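Wed 16 May

Clearing-out day for the meeting room, finally! I'd been putting this off since November, when the small props cupboard lost its door and everything in it migrated to the big table "for now". Lahcen Sqalli needs the table on Friday for the Briltmont people, so it all had to be dealt with, and I said I'd do it if someone else did the cupboard hinges (he's doing the hinges).

Started at the window end with the paper. Mostly old Fekete order forms and sample cards, two box files of them. I kept the sample cards because the colors are still good for reference, and put the forms in the shred bag. Anything with a job number on it went in the gray tray, so if you're missing a job sheet from the winter, look there first before you come and find me.

Then the objects, which took most of the morning because I kept getting distracted. My rule was that anything that had been used for a shoot or a layout this year gets a home in the basket, and anything else goes back to the store or gets offered around. The big orange woven basket is a keeper, by the way. I know there was talk of replacing it with plastic crates from Varkance, but it's a good size, you can lift it by the loops at the ends, and it looks fine on a shelf in front of visitors. The crates can go downstairs with the heavy stuff.

By the time I stopped for coffee I'd got down to the last few things and could see the tabletop again. I'd forgotten it had any pink in the veining at all.

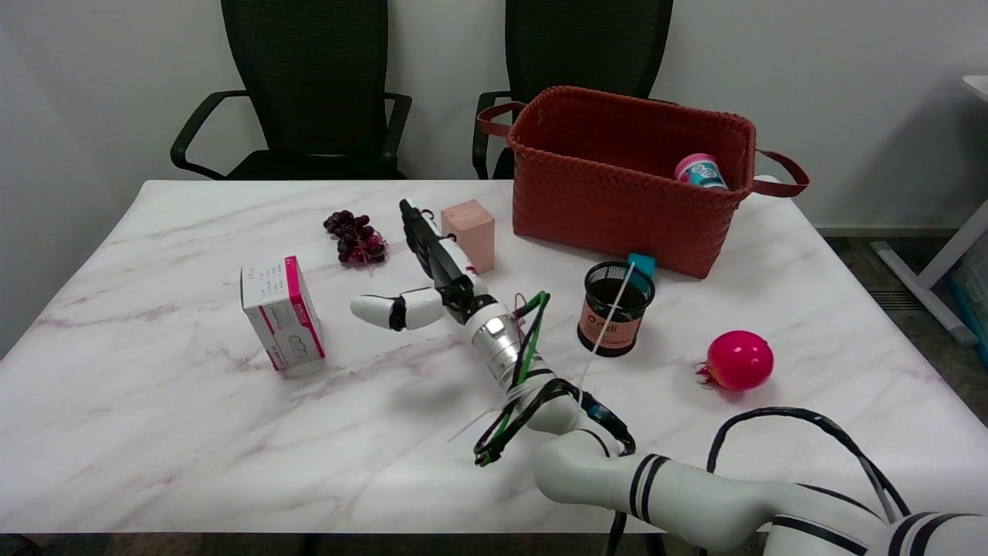 Meeting room table, late morning, basket on the right, small props still to sort.

Notes on what's left, mainly so I don't argue with myself about it tomorrow:

The grapes stay. They're the dark red-purple ones and they photograph much better than the green bunch, which has gone shiny and sheds berries every time you pick it up. Green bunch is in the giveaway box if anybody has kids.

Blocks: the peach cube and the little teal-blue one should go in with the other blocks in the drawer under the printer. They keep drifting back out of it. I've written BLOCKS on the drawer front in marker, so there's that.

Pink ball with the red tassel bit... I went back and forth. It's sort of a fruit and sort of not, and I couldn't find it on the props list under anything I tried (ball, fruit, toy, pink). Lahcen thinks it came in with the Oltico samples. I'm keeping it until he's had a chance to ask them, and it can live in the basket meanwhile.

The black mesh pen cup goes to the front desk, where they've been keeping pens in a mug with no handle. Peel the label off first. I tried with a thumbnail and gave up. Warm water and a bit of dish soap usually does it, otherwise the citrus stuff from the sink cabinet, and dry it well afterward or it'll mark the desk.

White box with the pink stripes: flatten it or use it, I don't mind which, but it can't stay on the table. I like it for mailing small samples, so my vote is to put it with the packaging. The tub with the pink lid in the basket needs to go back to whoever it belongs to. I've asked upstairs and am still waiting.

Also moved on to the inventory, since the list was open anyway. We're at 2,243 lines, which is silly for a cupboard that size. A lot of them are duplicates from when we were typing things in twice under different names ("cup, wire" and "mesh holder", that sort of thing). I merged 80 before lunch and then my eyes went. If you're adding anything new, please search for it first under at least one other word!

Chairs: the black mesh ones stay against the wall for now. I'd like two more of the same for Friday, and I think there's a pair in the back office that don't get sat on much. Will ask nicely.

To do tomorrow
Wipe the table down with the soft cloth, no spray cleaner on that top please
Basket onto the middle shelf once the hinges are done
Giveaway box to the kitchen
Ask Lahcen about the Oltico samples again
More merging on the list, starting from the letter C

Hinges update, 4:30: wrong screws. He's going back for the short ones in the morning.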